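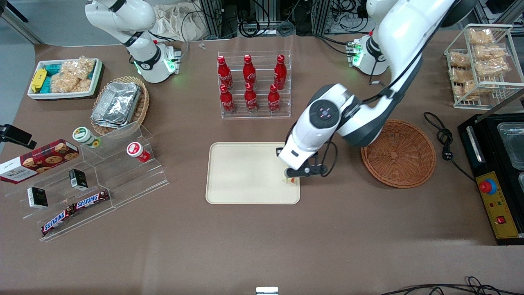 Setting Out a Refreshment Table: Notes on Stands, Trays and Baskets

Readers of this blog will be aware that the arrangement of refreshments at the Wivell reading afternoons has been a recurring subject since the spring. Several requests have been received for a fuller account of the containers in use and the order in which the table is laid. The following notes are offered in response. They reflect my own practice and carry no authority beyond it.

Background

The afternoons are attended by 26 people when all are present. The refreshment break takes place at three o'clock, and the table is expected to be in service for 90 minutes, as a number of attendees prefer to return to it during the second half. The budget for the season is $450, from which both food and equipment must be met. Equipment was purchased first, in the belief that a good tray will outlast a great many bags of chips, and I remain of that opinion.

Until last year all items were placed directly on the table in their original shopping bags. Guests were obliged to reach into the bags, and anything at the back was overlooked until it was time to pack up. A considerable quantity of crackers was carried home on each occasion.

Bottles

Soft drinks are presented on a clear acrylic rack with tiers. Six bottles of Coca-Cola are set on it, three on the back tier and three on the front, and the rack stands toward the back of the table. The red is visible from a distance, and I have found that people who can see the drinks will generally find the rest of the food without direction.

The rack was ordered from Edum. It was delivered with a protective film on every surface, which required most of an evening to remove. Readers who order the same item are advised to begin at a corner and to keep their fingernails for the purpose.

Further bottles are kept in a cooler under the table. The rack is refilled from the front tier only, so that the back tier continues to look complete. I acknowledge that this is a matter of appearance.

Packaged snacks

A white rectangular tray holds the packaged snacks together on the left side. At one end there is a yellow packet; teal-and-white packages go behind, and the right part of the tray is given over to clear bags of golden puffed rice crisps. The crisps are always finished first. I have purchased them in larger quantities on each occasion and have yet to bring any home.

Two principles are observed with regard to this tray. Items of one kind are kept together, and nothing is stacked so high that removing one packet will bring down its neighbors. The second principle was adopted in June, following an incident with pretzels.

Individually wrapped goods have been preferred to open bowls. They cost more, and the wrappers must be collected afterward, but a packet that has not been opened may be returned to the cupboard and served the next month. Over a full season the difference in cost has been small.

Foil trays and the basket

A round woven wicker basket stands beside the snack tray and contains a stack of aluminum foil trays. The foil trays serve as plates for those who wish to carry a selection back to their chairs. They were bought at Lacson, where they are sold in sleeves, and they have proved more satisfactory than paper plates, which bend under anything heavier than a cookie.

The basket itself was already in the house and had previously been used for onions. It was brushed out and aired on the porch for 2 days. Wicker is kind to foil trays in that it holds them upright without crushing the rims, although the stack should be loosened by hand before guests arrive. Foil trays grip one another firmly, and a guest who takes hold of one will otherwise lift four.

It has been suggested to me that the basket should be lined with a cloth. This was tried once and discontinued. The cloth rode up whenever a tray was taken and had to be pushed down again throughout the break.

The stepped stand

The large clear acrylic stand on the left, further forward, is the most recent purchase and the one concerning which I have the least settled views. It has several tiers and was intended for jars. A white jar with a green label and lid is on the upper tiers, together with a white jar with a red lid, the latter lying on its side.

The advantage of a stepped stand is that short containers may be read from the front. On a flat table, a jar behind another jar might as well be at home. The disadvantage is that every fingerprint shows. Acrylic should be wiped with a soft damp cloth and a very small amount of dish soap, and paper towels should be avoided. My first stand, a Drornden, was cleaned with paper towels for a season and became quite cloudy.

I have not yet determined what ought to go on the lower steps. Small items look lost there, and large ones conceal the jars. Napkins were attempted in May and slid off. Tea bags in a shallow box are to be tried next.

The cream tray

A cream-colored rectangular tray with rounded corners is placed near the center of the table. It is reserved for small sweets and similar items that would disappear if placed among the larger packets. I would recommend a plain, pale tray for this purpose. Patterned trays are attractive when unoccupied, but wrapped candy is highly patterned already and becomes difficult to pick out.

Rounded corners are also to be preferred when the tray is washed by hand. Sugar collects in a square corner and must be removed with a toothpick.

Order of work

For those who have asked, the table is laid in the following order:

Bottle rack, toward the back, loaded after it is in position
Stepped stand, wiped down and then filled from the top
Snack tray, filled in the kitchen and carried out
Basket, with the foil trays loosened
Cream tray
Small sweets, last of all, as they attract early attention

The rack must on no account be carried with bottles in it. The tiers are quite secure when the rack is standing still – they are considerably less so on a doorstep.

The entire procedure occupies me for the better part of half an hour. Clearing takes longer, principally on account of the jars, the lids of which are never returned to the jars from which they came.

Storage between sessions

The acrylic pieces are wrapped in old pillowcases and kept on a high shelf. The snack tray and the cream tray are stored on edge behind the bread box. The basket hangs from a hook in the pantry with the unused foil trays inside it, and the onions have been transferred to a cardboard box, to which they appear to have no objection.

Matters outstanding

A second bottle rack is under consideration. The table would accommodate it only if the snack tray were turned, and I am reluctant to turn the snack tray, as the present arrangement allows guests to take from the long side without forming a line.

Labels have also been requested, chiefly for the benefit of those avoiding nuts. The request is a reasonable one. Small folded cards will be prepared for the next session, and a note on the most suitable weight of card stock will be posted when I have tested the three kinds now in the drawer.

Correspondence regarding the rice crisps may be left in the comments. They are sold in the international aisle, on the lowest shelf, and the store does not always have them.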